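Upholsterer wanted for a small furniture workshop (bench work, soft seating, the occasional headboard)

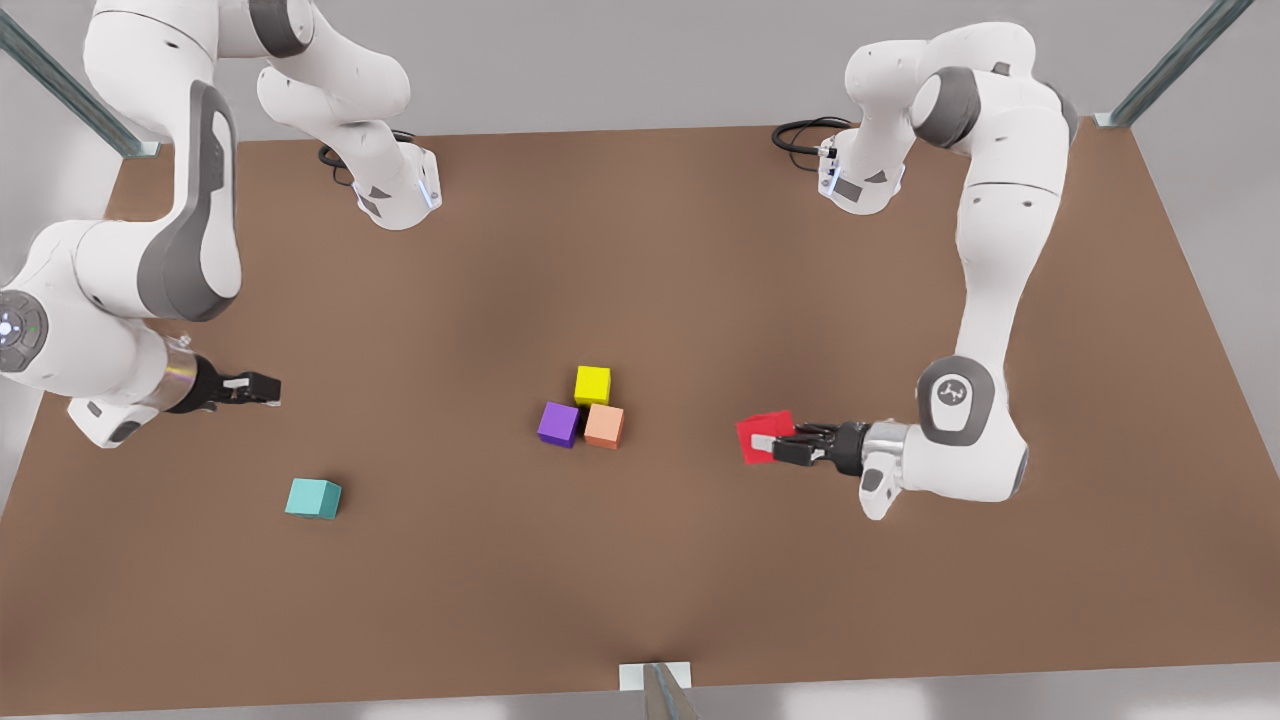 Who's asking

Hi, I'm Khadija Younis, and I run Bradow, a furniture workshop that makes sofas, armchairs and daybeds to order. We have been at it long enough that I can no longer do the upholstery and answer the phone, and my hands are telling me which of those two to give up. So I'm looking for an upholsterer to take over the main bench from November.

I still cut and I still sew. Borghild Skjelbred builds our frames and has very strong feelings about webbing, which you'll get to hear. There are 3 of us here at the moment, and you'd make four.

What we make

Most of our orders are for the Aline, a low two-seat sofa with a tight back and loose seat cushions. If you've ever pulled a tight back over a curved rail you know it's a pleasure on a good day and a wrestling match in stiff wool. The inside corners are where people come unstuck. We do ours with a hand-stitched closing seam, and yes, I'll look at it with my glasses on.

Then there's the Helmy, a wing chair that customers adore and I have mixed feelings about (those wings!). It's fully sprung, with hand-tied coils in the seat, and it takes a lot of patience. We don't build many of them, but when one comes in it's yours from bare frame to last tack, and I try very hard not to book anything else on top of it.

The newest piece is the Drekudia daybed. It has a buttoned mattress and two bolsters, piped all the way around. We've only just settled the pattern, so if you have opinions about how to get piping to lie flat on a bolster end, please bring them. I've tried cutting the bias at different widths and I'm still not totally happy with it.

On top of that we reupholster older pieces for people we like. That means strip-downs, horsehair, other people's staples, coins, hairpins, and every so often a repair from decades back that you end up admiring.

A normal day

I open up at 7:30 and put the coffee on. You can start any time between then and nine, as long as it's more or less the same time each day so Borghild can plan her glue-ups. We eat lunch together if nobody has errands. We finish by 4:30, and I mean it, the compressor goes off.

You'd get your week's jobs from me in one go, with the fabric already checked for flaws and the cut list clipped to the order. How you arrange them is up to you. Some people like to do all their seats and then all their backs, and some like to see one piece through. I'm the second kind, but I won't make you be.

I'd say most of your time will go on the bench, with a bit of machine sewing when I'm behind, and a bit of talking to customers when they come in to sit on things. If you hate that last part, tell me. I like it and can do most of it.

What I'd like you to have

You should be able to take a bare frame to a finished chair without someone standing next to you. I don't mind where you learned. A trade school is fine, an apprenticeship is fine, and so is ten years in your uncle's garage if the work holds up.

I need you to be comfortable with webbing, springs, foam and natural fillings, pattern matching on stripes and large repeats, and blind stitching by hand. Deep buttoning would be lovely. Leather would be lovely too, though we don't get enough of it to make it a condition.

You'll be lifting. An Aline is a two-person carry and we always do it with two people, but a Helmy frame you'll be turning over on trestles by yourself all day long. If you need a bench at a particular height, we'll build it. Borghild made mine and I wouldn't swap it for anything.

If you're good at most of this and shaky on one thing, write to me anyway. I was awful at deep buttoning until I was made to do a whole headboard of it. I'd much sooner teach one skill to a careful person than hire a fast one who hides the bad seam at the back.

Pay and the rest of it

It's a full-time, permanent job with a proper salary, paid monthly. We don't pay by the piece. I did piecework for years and it turned my corners sloppy and my temper worse. I'll tell you the salary range in my first reply to you, before you give up an afternoon to come and see us.

You get paid vacation, paid sick days, and the workshop closes completely for 2 weeks in summer. I supply the big tools, the machines, the sharpening and your aprons. Most upholsterers I know are attached to their own hammer and shears, so bring those, and I'll add 100 dollars a year toward replacing them. After your first year you can make one piece for yourself at cost, using the frames and whatever's on the fabric shelves. Mine was an armchair in mustard velvet and the cat got it.

How to apply

Please send me a short letter in your own words and a few pictures of your work. I'm most interested in the parts people don't usually photograph: the underside, the inside back before the cover goes on, a corner close up. One of something half finished tells me more than a beautiful living room does. No need for a fancy résumé, just a list of where you've worked and what you made there.

Post or drop it off at Bradow, Unit 892, marked for me. You're welcome to bring a sample along too, and the bell sticks, so push hard.

If it looks like a match, I'll ask you in for a paid trial day. You'll upholster a drop-in seat and start on an Aline cushion, have lunch with us, and ask whatever you want. Borghild will probably ask you about webbing. I'll get back to everyone who writes, including the people I can't take on, though it may take me a little while if the Helmy orders pile up again.

Khadija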